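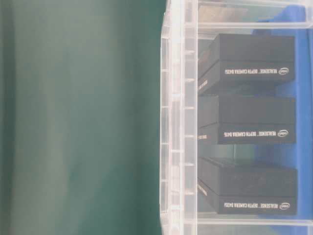 Black boxes in a clear plastic storage bin with ribbed walls.

Storage bin

A storage bin is an open or lidded container used to hold loose or packed goods in homes, shops, workshops and warehouses. Most bins made today are molded from plastic, but wood, sheet metal, wicker, fiberboard and canvas have all been used and are still sold. The word bin is also used for waste containers, which are treated separately. In the warehouse trade a bin can mean a location on a shelf, with or without a container standing in it.

Contents
1 Terms
2 History
3 Materials
4 Design
5 Inserts and dividers
6 Labeling
7 Use in warehouses
8 Household use
9 Care and disposal
10 See also
11 References

Terms

The names for storage containers overlap a good deal. A tote is a bin meant to be carried, and usually has grips or hand holes. A crate has slatted or openwork sides, and a tray has low ones. Box is the most general word and may be used for any of these. In the catalogs of the Jesitz company, a supplier of shop fittings, an item was listed as a bin when it had no lid and as a box when it had one, though the same molding served for both. Other sellers use the words the opposite way around or make no distinction.

A nesting bin has tapered sides so that empty ones fit inside one another. A stacking bin has straight or nearly straight sides and a rim or foot that lets a full one rest on another. Stack-and-nest types do both, and are turned end for end to change from one to the other.

History

Containers for dry goods are among the oldest household objects known. Baskets and clay jars were used for grain long before the wooden chest and the cask became common. The grain bin of a farm or mill was often a fixed part of the building, with boards that slid in grooves at the front so that the opening could be lowered as the grain was used up.

Movable bins in standard sizes came with factory work. Screws, rivets and small castings had to be kept apart and brought to the bench, and pressed steel pans with a sloped front were made for the purpose. They could be stacked on a rack with the front edge open, so that a worker could reach in without moving the pan above. This shape, now usually called an open-front bin or a picking bin, has changed very little.

Plastic bins spread in the second half of the twentieth century as injection molding grew cheaper. Early ones were mostly opaque and came in a few strong colors, which many workshops used as a simple code: red for rejected parts, for example, or blue for finished ones. Clear bins followed for office and household use, where seeing the contents mattered more than rough handling.

The Dodgate hardware collection holds a series of pressed steel pans from a lock works, the largest of them 635 mm long. Several have the painted names of departments on the ends, in some cases with an older name showing underneath.

Materials

Polypropylene is the plastic most often used. It is light, fairly stiff and not much affected by oils or household cleaners. In its natural state it is cloudy, and additives are used to make it clearer. It becomes brittle in hard frost, and bins left in unheated sheds may crack at the corners when dropped.

High-density polyethylene is tougher in the cold and is used for bins that are handled roughly, such as those for fish, meat or field crops. It is never fully clear. Polystyrene and polycarbonate give a glassy finish. The first is cheap and breaks easily, while the second is strong and costs more, and is found mainly in kitchens and laboratories.

Steel bins are kept where there is heat, hot metal or sharp scrap. They are heavy and noisy, and bare steel rusts. Wooden bins are used for fruit, firewood and potatoes, where some movement of air through the sides is wanted. Fiberboard bins are sold flat and folded by the buyer. They are the cheapest kind and are common for paper records and for slow-moving spare parts.

Design

The wall of a molded bin is thin, and most of its strength comes from its shape. Ribs stiffen the sides and keep them from bowing outward under load. The rim is usually turned over or thickened, both to resist bending and to give the fingers something to hold. Corners are rounded, partly so that molten plastic flows evenly through the mold and partly for ease of cleaning.

Sides are made with a slight slope, called draft, which lets the finished piece come away from the mold. A bin with a great deal of draft nests well but wastes space on the shelf. One with very little draft uses the shelf fully but takes up as much room empty as it does full, and this adds to the cost of sending empties back. Buyers who run a return system tend to choose folding bins or the stack-and-nest kind for this reason.

Bases may be smooth or ribbed. A smooth base runs quietly on rollers. A ribbed one is stiffer but can catch, and makers often add a flat outer band for the rollers to bear on.

Inserts and dividers

Goods that would be damaged by knocking together are held apart inside the bin. The simplest means is a slotted card divider of the sort used for bottles. Plastic dividers that drop into grooves in the walls are used for small parts. For instruments, glassware and boxed electronics a foam insert may be cut to the outline of each item, so that a missing piece leaves a visible gap. Foam in two colors is sometimes used, with the lower layer brighter than the upper.

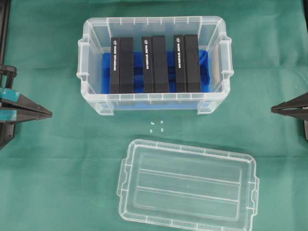 Tala Khoury has objected that fitted inserts are praised too freely, and that an insert cut for one product becomes scrap as soon as the product changes size. In her view a plain bin with loose dividers serves most stores better over its life, and the foam should be kept for goods that are costly to replace.

The foam itself is commonly polyethylene or polyurethane. Polyethylene foam is firm and closed-celled and does not take up water. Polyurethane foam is softer and gives better protection to light items, but it crumbles with age and can leave dust on the contents.

Labeling

A bin may be marked with a card in a holder, an adhesive label, a molded number or a code that can be read by a scanner. Card holders are easy to change and easy to lose. Adhesive labels hold poorly on polypropylene unless a suitable glue is used, and they leave a residue when peeled. Molded marks last as long as the bin does but can only give fixed facts, such as the volume or the type of plastic.

Labels are normally placed on the short end, which faces the aisle. Where bins are turned around during stacking, the same label is put on both ends.

Use in warehouses

In a picking warehouse each product is given one or more bins, and orders are made up by visiting them in turn. The choice of bin size depends on the size of the goods, how fast they sell and how often the shelf is refilled. Too large a bin ties up space, and too small a one has to be refilled during working hours.

Bouchra El Sherbiny described the bins of the Taromska parts depot in a short study of shelf layout. The depot kept 992 bins in one hall and sorted them at first by supplier. After a change to sorting by rate of use, the fastest goods were moved to waist height near the packing benches and the slowest to the top shelves. The study noted that staff who had learned the old layout by heart were slower for several weeks.

A common fault in such systems is the mixed bin, in which leftover stock of one product is dropped in with another. Stock counts then go wrong for both. Many depots forbid it, and some use dividers where space is short.

Household use

At home, bins are used for toys, clothing, tools, papers and food. Lidded bins of 31 liters are a usual size for clothing, as a full one can still be lifted by one person. Larger bins are suited to bedding and other light goods. Books are heavy for their volume and are better kept in small bins.

Clear bins fade their contents if they stand in sunlight, and opaque ones are preferred for textiles and photographs. Tight lids keep out insects and dust but also hold in damp, so clothing should be fully dry when it is put away. In some households bins are rotated with the season, winter goods being taken out in fall and returned after February.

Care and disposal

Plastic bins can be washed with warm water and mild detergent. Abrasive pads scratch the surface and make clear walls look dull. Bins used for food should not be used afterward for paint, fuel or garden chemicals, as some plastics take up the smell and do not release it.

Polypropylene and polyethylene can both be recycled, but large rigid items are not accepted in every local collection. Lids are sometimes molded from a different plastic and have to be sorted separately. Cracked bins are widely reused in workshops as drip trays or scrap holders.

See also

Basket
Crate
Dunnage
Pallet
Shelving
Tea chest

References

El Sherbiny, Bouchra. Shelf Order and Walking Time at the Taromska Depot. Abdel Rahman.
Khoury, Tala. "Against the Fitted Insert." Stores and Handling, no. 2.
Jesitz. General Catalog of Shop Fittings.
Dodgate hardware collection. Object list, steel pans and trays. Retrieved 24/03/2021.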